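Workshop notebook, Mirnell bindery
September 18, 2021

Carried on with the paste tests. Batch 8 is the wheat starch from Sfakianakis, cooked yesterday and left covered overnight. It had set firmer than batch 7, so I sieved it twice through the horsehair and let it down with cold water until it dropped off the brush in a string. Kalliopi says that is still too thick for lining spines and she is probably right. I left it as it was for the boards and thinned a second pot for the linings.

Boards: cut 40 pairs for the Mernberg parish registers out of the grey stock. The guillotine is pulling to the left again, under a millimetre over the full length, but it shows when the pairs are stacked. I squared the worst of them by hand with the plough. Heriberto will look at the clamp when he is back. Please don't adjust the back gauge in the meantime — it is the clamp, and moving the gauge only hides it.

Register 303 is in a worse state than the slip said. The first two gatherings have come away completely and someone has been at the spine with a brown animal glue, several coats. Methyl cellulose poultice, twenty minutes, then the bone folder. Most of it lifted. I stopped when the folds began to feel soft and put the block under a light weight between blotters. Will go again tomorrow from the tail end.

Sewing thread: the 18/3 is nearly finished. There is a full reel of 25/3, but that gives too little swell for paper this thick. Order more 18/3 and a small block of beeswax with it.

Labels. We still have no agreed way of marking the small things, and I spent too long this morning hunting for the number 2 needles. My suggestion is one short label per holder, on the front, and the same wording in the stores book.

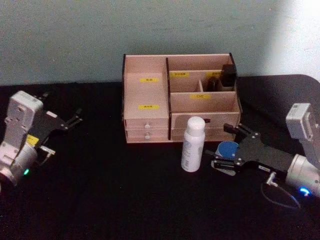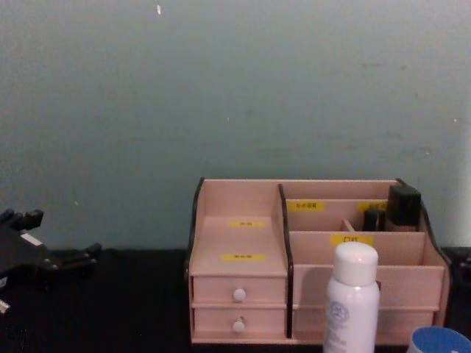
Wooden desktop organiser, both times.

Leather for the Grendberg ledger: pared the corners and the spine piece down this afternoon. The skin is uneven, thin along the flank and stubborn near the backbone, and the spokeshave chattered until I reset the blade. One corner went through at the turn-in. There is enough offcut to make another, but the grain won't match exactly, so it should go at the lower back where it will be seen least.

Kalliopi tried the new dye on three scraps. The one dampened first took the colour evenly. The dry one has tide marks, and the third, which had been pasted, came out darker than we want. She has pinned them by the sink with the dilutions written on the back.

Humidity was up all day and the pasted boards from April's job, the spare pair, have started to bow again in the rack. Turned them and put a brick on top.

To do: second poultice on 303, new corner, thread order, ask Heriberto about the clamp. Return the borrowed finishing press.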